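关于办公电脑翻新与转赠项目的阶段进展报告

9月28日 星期一
撰稿:Abimbola Olaniyan(Tromamari 设备再利用中心)

致 Altel 基金项目办公室:

本项目自5月启动,旨在对退役工作站进行检修、更换部件并重新登记,供 Drostuvside 地区的社区学习室使用。现将本阶段执行情况报告如下。

一、总体进度

截至本期末,中心共接收退役设备200台,完成初检并建立档案。首批30台已进入主板检修工序,其余设备按入库编号依次排期。零部件清单已与 Rashti 仓库核对一致,现有登记条目2,017项。

二、处理器与插座检修

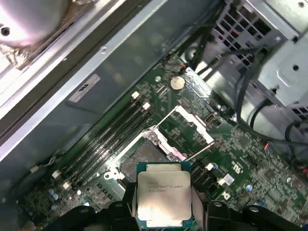
处理器安装是本阶段检修工作的重点。操作规程要求先打开金属固定框、抬起压杆,再将处理器对准插座垂直放入,不得斜推。处理器顶盖上的型号须在安装前录入档案,如 INTEL XEON E5-1630V3 一款,连同其下方的小字代码一并登记。内存条安排在处理器工序之后安装,此时插槽应保持空置。纽扣电池的检测由 Efe Osagie 负责,结果另附表格。

三、质量控制

中心对每块主板实行双人复核。复核人员逐项检查固定框、压杆、内存插槽卡扣及电源接线,并查看处理器顶盖表面。顶盖上如有残留物,须清洁后再涂导热材料。Rónán Brennan 已于本期修订复核表,新增“顶盖清洁”一栏。

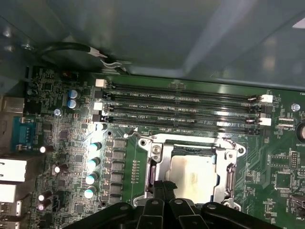 图2 机箱内的主板:内存插槽尚未装条,处理器顶盖表面可见浅褐色残留痕迹。

四、存在问题与下期安排

部分型号的散热器配件到货延迟,影响整机测试进度,中心已向供应方发函催办。下期拟完成首批设备的整机测试,并与学习室商定交付顺序。另申请将检修工位增加2个,所需费用在原预算内调剂,请予审批。

最后更新:9月30日

读者留言

Kayode Adeleke:请问学习室申领表在哪里提交?我们这边还没有收到通知。

Amarachi Sani:建议把内存容量也列入公开档案,方便各学习室选配软件。

Efe Osagie:电池检测表已补传,请以新表为准。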